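How to Clean and Sort a Big Box of Used LEGO

Written by Tiruwork Negash
Filed under: Toys and Games, Cleaning

Used bricks sold by the pound usually come dusty, sticky or mixed in with other toys. This page covers washing and sorting a box of mixed parts in one weekend. I worked from a lot of 300 pieces bought at a yard sale in October.

What you need

A large plastic tub or a clean sink
A mesh laundry bag with a zipper
Mild dish soap
An old soft toothbrush
Two bath towels
Small containers with lids

Step 1: Pull out what can't get wet

Spread everything on a sheet. Take out motors, battery boxes, light bricks, stickered parts, cloth capes and sails, and anything with a metal axle. Wipe these with a barely damp cloth and put them to one side. Throw out gum, paper clips and broken crayons. Other brands of building blocks can be washed too, but keep them in their own pile.

Step 2: Take the bricks apart

Dirt sits between joined pieces, and water that gets in there dries slowly. Use a brick separator on thin plates. Don't use a knife, which scratches the plastic, and don't use your teeth.

Step 3: Wash

Fill the tub with lukewarm water, no hotter than 35 degrees Celsius (95 Fahrenheit). Add a squirt of dish soap. Zip the bricks into the mesh bag, lower it in and swish it for 5 minutes. Let it soak for an hour if the water turns gray, then change the water and repeat. Skip the dishwasher and the washing machine.

Go over greasy pieces with the toothbrush. Most of the grime collects around the base of the studs and inside the tubes underneath. 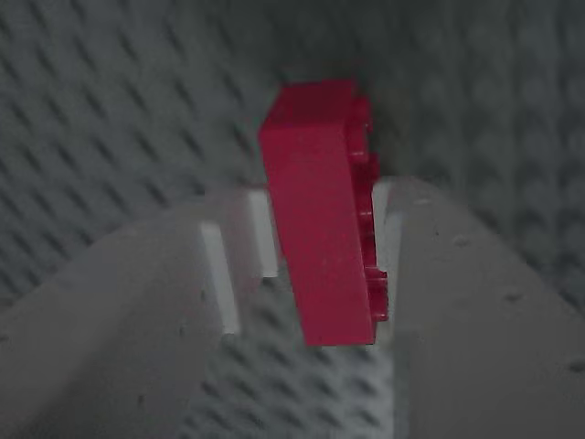
A red brick with its studs facing sideways.

Rinse in cool water until there are no more suds.

Step 4: Dry

Shake the bag hard over the tub. Spread the bricks in one layer on a towel, open side down, and turn them after a few hours. A fan helps. Don't use a hair dryer or an oven, and keep the towel out of direct sun. Leave them overnight before you put any lids on.

Step 5: Sort

Sort by shape first and color second. A red plate is hard to find in a bin of red parts, but easy to find in a bin of mixed plates. Five groups are enough to start:

Bricks
Plates and tiles
Slopes and curves
Wheels, axles and gears
Figures and accessories

Split a group when its container gets too full to dig through. Label the side of each container, as the lids get swapped.

Comments

Kidus Gashaw: Can I use vinegar for the smell? Mine came from a smoker's house.

Tiruwork Negash: Yes, half a cup in the soaking water. Rinse twice afterward.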